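The regional league's management board will be asked in April to decide whether clubs may continue to loan players to other clubs in the same division. The question has been deferred for two seasons. It should not be deferred again, and the answer should be that such loans come to an end.

The present rule is brief. A club may send up to 4 registered players to another member club for all or part of a season, and the two clubs may agree between themselves that those players will not appear against their parent side. When the rule was written, most member clubs ran a single squad, and loans served mainly to give a reserve goalkeeper some regular football. The conditions that made it sensible have since changed. Three of the larger clubs now carry squads well beyond what they can field, and they use the loan list to manage the excess.

The consequences were plain in the season just completed. Brukercombe Town took its full allowance of loan players from Karnonton Athletic and finished the campaign in mid-table, a respectable outcome for a club of its size. In the two league meetings between the sides, however, Brukercombe was obliged to leave out its first-choice central defenders and its leading scorer, all of whom belonged to Karnonton. Karnonton won both matches comfortably. Grastard Rovers, who finished behind Karnonton by a single point, had faced the same Brukercombe side at full strength and dropped points in each meeting.

No impropriety is alleged. Both clubs acted within the rules, and Brukercombe's coaching staff deserve credit for what they made of a modest budget. The difficulty lies in the rule itself. A league table rests on the assumption that each club meets the same opponents under broadly the same conditions. When one club can decide who will be missing from an opponent's team sheet, that assumption fails, and the supporters who pay at the gate are entitled to object.

Defenders of the current arrangement make two arguments, and both merit a fair hearing. The first is that young players need competitive minutes. Itsuki Ebihara, the midfielder who made 18 appearances for Brukercombe last season, is frequently cited. He arrived as a player who had started one senior match and returned to Karnonton as a regular selection. His development was real, and any reform that closed the road to players like him would be a poor one.

Yet nothing in his progress depended on the loan being made within the division. The league below has the same playing surfaces, the same officials, and a schedule that allows for midweek fixtures. It also has clubs that would welcome the help. A player of promise may be loaned there without any effect on the standings of the division he has left.

The second argument is financial. Smaller clubs pay a reduced share of a loan player's wages, and in some cases pay nothing. Of the 184 players registered across the division at the winter deadline, a significant number were on terms their host clubs could not have met alone. An abrupt end to the practice would leave those clubs short. For this reason the change should be introduced over two seasons, with the allowance cut in half in the first and removed in the second. The proceeds of the registration levy, presently held in reserve, could be directed to clubs that lose players under the new rule.

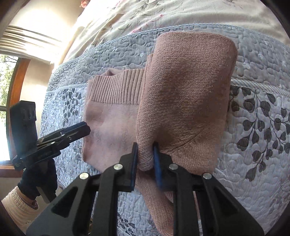
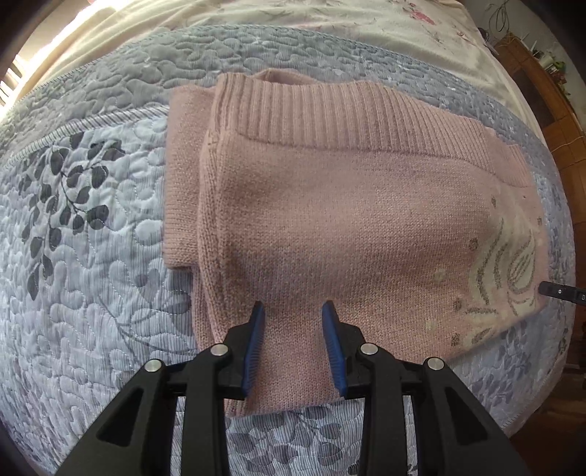
A middle course has also been suggested, under which loans would continue but the agreement to withhold players from matches against the parent club would be prohibited. This has some appeal. It would at least restore the full team sheet. It would also place a young player in an uncomfortable position, asked to compete at full effort against the club that holds his contract and will decide on its renewal. Few would fail in that duty, but the league should be slow to adopt a rule that invites suspicion of those who make an honest mistake.

The Ikeda Cup, which draws its entrants from the same member clubs, settled this matter some time ago. Its regulations bar any player from representing a club other than the one that holds his contract. Attendance has not suffered. Last season's final was watched by a crowd 400 larger than the one before it, and the smaller clubs have continued to enter.

The board has the authority to act without a vote of the full membership, though it would be wise to seek one. Clubs should receive the proposed wording before the summer registration period opens, so that squads can be planned with the new limits in view.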